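I went to the August open day at Hundwood expecting a sales pitch, and mostly got one. The pair of robot arms on show were meant to sort and store rolled fabric strips, a job I do at my kitchen table with the radio on. The handout from Kovusano called it "the end of the scrap pile." I have my doubts.

Still, I watched for a good while, and the storage side is worth copying.

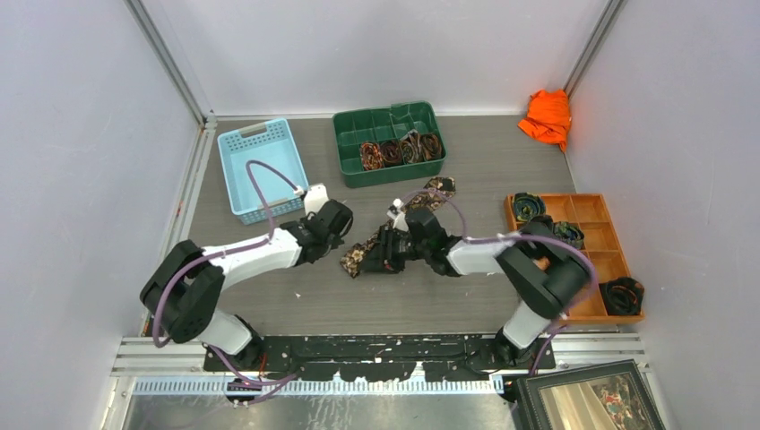
*Floral strip under the right gripper, rolled strips in the green tray and the wooden organizer.*

What I'd take home:

- **Roll strips, don't fold them.** Folded strips crease, and you end up ironing them again.
- **One roll to a compartment.** A cheap divided tray does this fine. Stand it at the back of the table, out of the way of your elbows.
- **Leave some compartments empty.** You will cut more strips than you planned.
- **Match the roll to the space.** Long strips make fat coils, and a fat coil in a small slot creeps over the edge. Cut it in two or find a bigger box.

What I'd leave behind is the arms. The man at the desk quoted 2050 for a starter kit – arms extra – and I can roll 11 strips before my coffee gets cold. I asked how it copes with frayed ends or slippery rayon and was handed another leaflet.

A divided tray cost me 8 dollars.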